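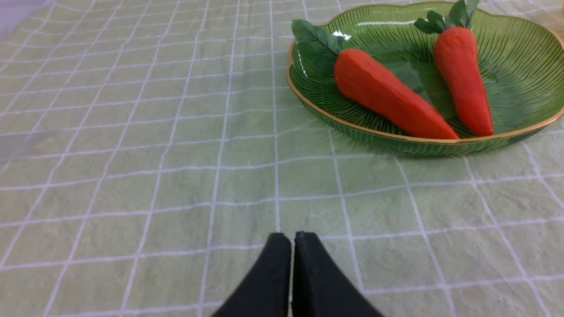
3.2 Table settings and portion choice

Print this page | E-mail this article

Second part of the study looked at the table itself. In 3.1 we only changed the serving spoon, and the effect was small. Here the spoon stays the same and the cloth and dish change.

Sessions ran in May at two lunch rooms, Dizon and Bruvum. Both serve a fixed hot meal with one shared side, usually beans or a grain salad. Diners sat in groups of two to four and served themselves. We kept 306 servings after dropping the ones with missing weights (a scale at Bruvum lost its settings over one lunch, those are all out).

Four settings were used. Plain cloth with white dish, plain cloth with colored dish, patterned cloth with white dish, patterned cloth with colored dish. Settings were rotated by day, not by table, so staff only had to lay the room once. This does mean that menu and setting are partly mixed up – see 3.4 for the check.

Figure 3. Pale green cloth with white grid lines, and a shallow oval dish in ribbed green glass.

Each shared dish was filled to 800 grams and weighed again after the meal. Leftovers on plates were scraped and weighed by table. We did not ask diners about hunger before they ate, as the pilot group told us the question made them think about how much they took. A short card was handed out with coffee instead. 87 cards came back with every item filled in, the rest had gaps and are used only where the item was answered.

Cloth pattern had no clear effect on the amount taken. Dish color did, in the direction Memon expected, but only at Dizon. At Bruvum the two dish types came out nearly the same. One possible reason is the light. Dizon has windows on one side and Bruvum is in a basement, so color contrast between food and dish may be weaker there. We did not measure light levels and should of.

Comments on the cards were mostly about the food (too much salt, mainly). Eight diners mentioned the cloth, and all of them liked it or said it reminded them of somebody's kitchen. None mentioned the dish color without being asked. Group size mattered more than anything on the table – larger groups took less per person from the shared dish and left less on thier plates. That result is taken up in 3.3.

Contact: Shamim Memon, Prumier | Copyright 2023 Prumier. All rights reserved. | Back to top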